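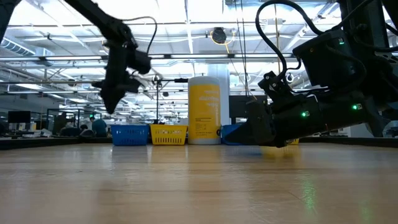

The long table at the Cellar in Postdale, with the baskets lined up along the far side.

The woman who runs the Cellar has strong opinions about conditioner. She keeps most of them to herself until a second cup of coffee has been poured, and then there is no stopping her.

"People will use up a shampoo," she says. "They'll turn it upside down, they'll put water in it, they'll get the last of it out with a prayer. Conditioner they abandon. I have never understood what happens to a person halfway through a bottle of conditioner."

The Cellar is a toiletries exchange on Lai Street, in the old Bruller dry goods building. It is on the second floor. The name comes from its first home, which really was a cellar, and which flooded. When the exchange moved upstairs, the sign had been paid for, so the sign came too. New visitors still go looking for a staircase down.

The idea is simple enough. You bring in the things you bought and didn't want, or were given and didn't want, or carried home from a trip for no reason you can now recall. Someone sorts them. On Thursday evening, anyone who likes can come up and take what they'll use. Last year 3301 items left the building, a number she knows because the landlord asked for it and then, she says, never mentioned it again.

Everything goes across the table

I had expected shelves, and there are shelves, but the real business of the place is done on one long wooden table. She bought it from a school that was closing. It is 96 inches from end to end, and the stairs have a turn in them.

"We took the legs off," she says. "Then we took the banister off. I would rather not say what we took off after that."

Donations get tipped out onto the wood, never straight into a basket. She is firm on this. A basket hides things, in her view, and what it hides is usually a leak. On the table, every item has to lie there and be looked at, and she thinks most of them benefit from the experience.

"A bag of toiletries is like a bag of leftovers. You're sure it's fine until you open it up under a light."

The baskets wait along the far edge. They're plastic, with slots in the sides, and blue and yellow are both represented. I asked what the colors stood for. She gave me the look of someone who has been asked before.

"They stand for what the store had. I tried a system. Blue was hair and yellow was skin, and then somebody brought in a bar that said it was for both, and we lost most of an evening to it."

The current arrangement is that each basket means whatever has been agreed on that day, and if you come in late you ask. It is not the method recommended by the two books on home organization sitting on the windowsill, both of which were donated.

The trouble with small things

Big bottles are easy, she says. A big bottle knows what it is. The headaches come from the little ones, the ones that roll, and from whatever arrives in clear plastic. A wrapped item gets to stay wrapped, which pleases the people who will take it home, but crinkled plastic catches the light and slides over its neighbors, and it takes patience to tell where one package stops and the next begins.

"You reach for the bottle and you get the bag. You reach for the bag and, well, now you've got a bottle too. It's fishing."

Her advice is to take the hard thing first. Lift the bottle off, put it somewhere, and only then deal with the plastic. She has given this advice to everyone who ever worked a shift at the table, and she estimates that it has been followed by her.

Labels are another sore point. A great many are printed in pale gray or pale blue letters sized, in her words, "for the enjoyment of ants." She owns a magnifying glass. It lives in her coat, which lives on a hook by the door, a long way from anywhere it might be useful.
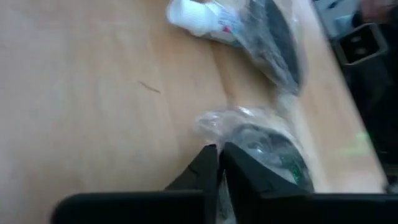 What gets thrown out

Less than I'd guessed. Anything opened goes, with no appeals. Anything past its date goes as well, assuming the date can be found, and the hunt for it takes up more of her life than she would like.

"It's on the crimp," she says of squeeze tubes. "Flat end, stamped in, no ink, so you have to tilt it. Unless it's on the cap. Unless it was on the box, and the box is in a landfill in another state."

She stands by tubes all the same. A tube tells you how full it is the moment you pick it up, and it doesn't roll nearly as far as a bottle. She likes a plain cap. She has no patience with the sort that flips open in a purse, and she keeps a rag under the table for the consequences.

The most she has ever taken in at one go was 479 items, from a person who turned up with the trunk of a car full and wouldn't come upstairs. All of it was hand lotion. The Cellar gave out hand lotion for months. "Postdale was very soft that winter," she says.
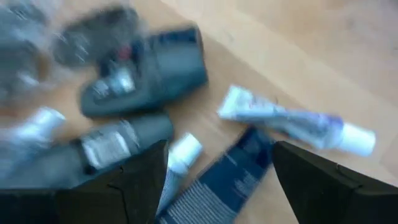 A white tube beside a navy package, on the wooden table.

The people who come on Thursday

They are harder to sum up than she'd like. Some need what is on offer and some just enjoy a rummage, and she has never tried to tell one from the other. There's no form. There was a form once, for a grant of $2000, and it asked for so much about everyone's household that she put the forms in the recycling and held a bake sale.

"It's toothpaste," she says. "I don't need your life story for toothpaste."

What she does ask is that things be put back where they were found, or at least on the same table. By closing time the baskets have traded contents and the conditioner is still there. She sorts again before she locks up, starting at the window end, so that the wood is clear for the morning.

I asked whether she takes anything home herself. She considered the question for longer than it seemed to need.

"Soap," she said. "The decent soap. I go through it before you people get here."

The Cellar is on Lai Street in Postdale, up the stairs. Donations can be left any weekday until 5 p.m. Lids on, please.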